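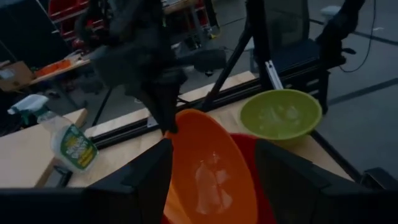
3.2. Recipientes, superficie de trabajo y líquido residual

El material de la serie Memareck se limitó a cuencos de uso doméstico sin graduación, de perfil y profundidad distintos. La elección responde a un problema conocido en los estudios sobre trasvase manual de líquidos en la cocina: los vasos de laboratorio tienen pico vertedor y escala, y con ellos el volumen retenido tras el vaciado depende poco de la forma en que se vierte. En un cuenco corriente, el borde continuo favorece que la última fracción del líquido se adhiera a la pared y regrese al fondo en cuanto se corrige la inclinación. Esa fracción, que llamamos líquido residual, es la magnitud principal de esta sección.

La Figura 2 recoge la disposición sobre la mesa, con tablero de madera clara. El cuenco naranja, de plástico y con el interior profundo, aparece inclinado, con una pequeña cantidad de líquido transparente acumulada en el fondo. El cuenco verde lima, también de plástico pero redondo y poco profundo, contiene agua y se encuentra cerca del borde posterior. Del cuenco rojo solo se aprecia el borde, detrás del naranja. El pulverizador de la izquierda se empleó para humedecer las paredes interiores en la condición de pared mojada (apartado 3.4) y no interviene en las medidas que se presentan a continuación.

3.2.1. Preparación

Antes de cada ensayo los cuencos se lavaron con detergente neutro, se aclararon con agua destilada y se secaron con paño de microfibra. El secado al aire se descartó en las pruebas previas de diciembre: dejaba cercos de cal que alteraban la mojabilidad de la pared y, con ella, el residuo. La masa en vacío se registró con una balanza Kernov, tarada al inicio de cada serie. El agua de trabajo procedía de un depósito de 1000 ml que se rellenaba entre series y se mantenía en la misma sala, de modo que su temperatura fuese la del ambiente.

La colocación de los recipientes no se fijó con plantillas. Se pidió únicamente que el cuenco receptor quedara al alcance sin desplazar el emisor y que ninguno se apoyara sobre las juntas del tablero. Esta tolerancia introduce cierta variabilidad en la altura de vertido, que se acepta por ser propia de la tarea.

3.2.2. Procedimiento de medida

Cada ensayo comprende un llenado, un vertido y un reposo. Concluido el vertido, el cuenco emisor se devuelve a la posición horizontal y se deja reposar 60 segundos para que la película adherida a la pared descienda al fondo; transcurrido ese tiempo se pesa. El líquido residual se obtiene por diferencia con la masa en vacío. Las gotas caídas sobre el tablero se recogen con papel absorbente previamente pesado y se contabilizan aparte como derrame.

Se completaron 16 series, con un total de 49 ensayos válidos. Se excluyeron aquellos en los que el cuenco emisor tocó el borde del receptor durante el vertido -- el contacto arrastra líquido por la cara exterior y confunde residuo y derrame -- y los interrumpidos antes de terminar el reposo. La exclusión fue decidida por Nga Lưu a partir de las hojas de registro, sin acceso a las masas. Thịnh Đỗ repitió la clasificación de forma independiente y las discrepancias se resolvieron por acuerdo.

3.2.3. Observaciones sobre la geometría

En los cuencos profundos el residuo tiende a reunirse en un único charco, fácil de pesar pero difícil de evacuar sin una inclinación muy pronunciada. En los poco profundos se reparte en una lámina extensa que se rompe en gotas al acercarse al borde. El ángulo final de vertido resulta, por tanto, insuficiente como predictor si no se acompaña de la relación entre profundidad y diámetro. El modelo de Diệp, formulado para recipientes cilíndricos, incorpora solo el ángulo y subestima el residuo en los cuencos profundos de nuestra muestra.

El color de los recipientes no se trató como variable. Sirvió para identificarlos en las hojas de registro, donde cada cuenco figura por su inicial. Los valores individuales se recogen en la Tabla 4 y el efecto de la pared mojada se analiza en el apartado 3.4.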